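Lesia Kostiuk had been teaching hand-held grippers to handle soft things for long enough to be fond of them, she told me, and it took her a while to come round to the idea that one of them was quietly going wrong. We talked over a very long pot of tea on August 25, 2019, and I'm afraid I let her wander, because her wandering is good value.

The work itself is homely stuff. Towels, paper, blankets, a bedroom with the furniture left where it stood. 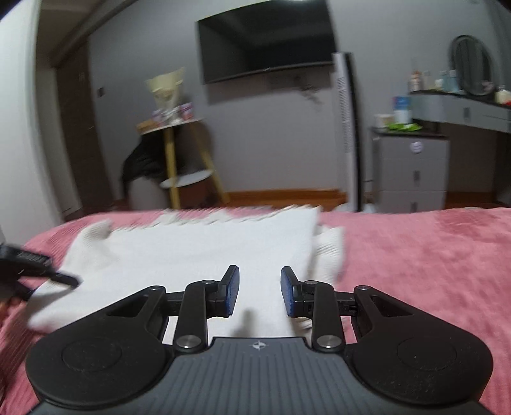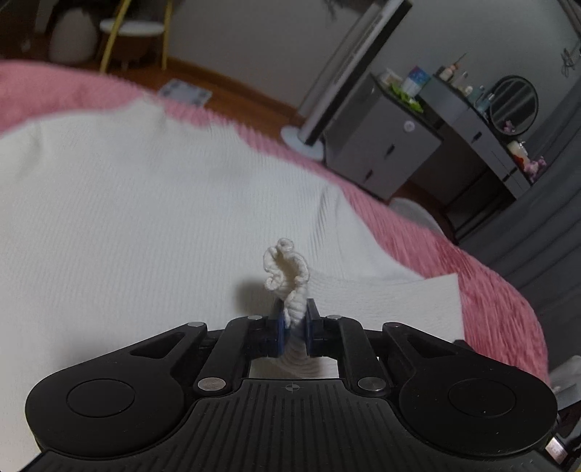
What was the fault?

A pivot screw on one of the linkages had backed out a little at a time, so that one finger reached the cloth slightly before the other.

"You'd never have seen it on a cup," Lesia said. "A cup pushes back! But cloth just goes along with whatever you do to it, so we kept getting these folds that came out crooked, and I blamed the towels for a good while, and then I blamed poor Danylo."

Danylo Mykhailiuk had been doing most of the folding that week and took the blame kindly. He was the one who finally noticed a faint click as the jaws closed. He set the tool down on the kitchen table, wiggled each finger, and found play in one that wasn't in the other. By then the team had 3,204 recordings on the drive, and they had to work out which ones they could still trust.

"That was the sad part," she said. "Taras wanted to keep everything and I wanted to throw everything out, and we went back and forth like an old married couple." They settled on dropping the last 12 sessions and watching the ones before those by eye, which took Taras Prokopenko most of a fortnight and a great deal of coffee.

I asked whether anyone could have been hurt. She thought about it for a moment. Danylo did get a pinched fingertip, she said, when he reached in to free a bit of cloth and the loose side closed ahead of the other. It left a bruise and a bad mood. They have a rule now that hands stay out of the jaws until the tool is laid down, and she enforces it on visitors too (me included, when I reached for one).

The screws get thread locker these days, and somebody checks them every 50 folds with a small driver that lives on a string. "Myroslav tied the string," Lesia said. "We'd lost three drivers by then."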